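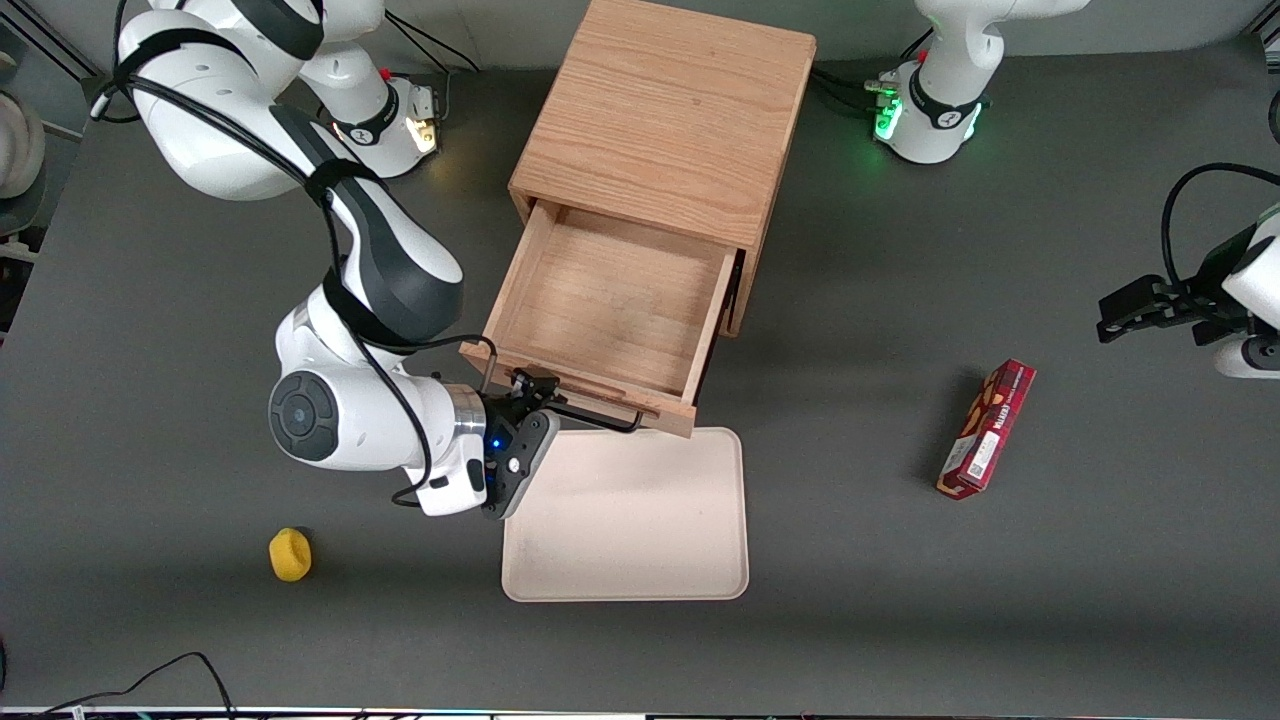
Oak cabinet with the drawer out, tray in front.

Friday, March 1, 2019

Drawer cabinet, Stistdale order. Opening is 3 mm wider than the drawing. Sudheer wants to leave it and I agree – the drawer goes in without binding and the gap won't bother anyone.

Stain on the drawer bottom, inside. Faint, but it shows against the pale wood. Try 320 grit on a scrap first, then one light coat of oil. If it's still there, swap the bottom panel. Ajith has offcuts from the Clovmont job, the longest some 200 mm, probably too short.

Black bar handle stays. Hole spacing 125 mm, written inside the back panel in pencil.

Still to do: wax the runners, ask Plornach about a second handle.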